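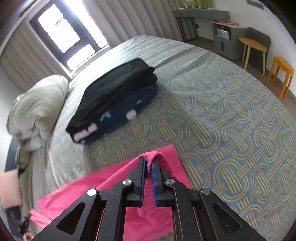 Bright pink cloth on the big bed

Home | Visits | Kitchens | Bathrooms | Bedrooms | Contact

A day at the Kikton open house, Drastasthorpe

I had been meaning to get over to Drastasthorpe ever since January, when we first started talking about redoing the upstairs, and on Thu 14 March I finally did it. Kikton were opening up their showroom and the tile workshop behind it, and I must say they made everybody feel very welcome (the coffee was good too, and so were the little lemon cookies!).

We started in the workshop, where the Cornine floor tiles are cut and edged. I could have stood there all morning. The saws are louder than I expected, so bring the earplugs they hand you at the door. Our guide told us they have 267 colors on the books, although only 149 are kept in stock, and the rest take a few weeks to order. I came away with four samples in my purse, all of them gray, which made my husband laugh when I got home.

After that we were walked through the room sets upstairs. My favorite was the Dela Peña shower room, tucked under a sloping ceiling much like ours, with a sliding door and a long shelf at elbow height for shampoo and so on. I asked what it would cost to do something similar and was told about $3,621 before fitting, so we will have to think that over. The plain version with a curtain was $904, and I thought it looked very nice too.

Parking is at the back, past the lumber yard, and it fills up by ten. There is an elevator if stairs are a trouble to you. I would allow three hours if you want to see the cutting and still have time to sit down with one of the planners, who don't rush you one bit. I'm going back with proper measurements next time.

Print this page | E-mail this page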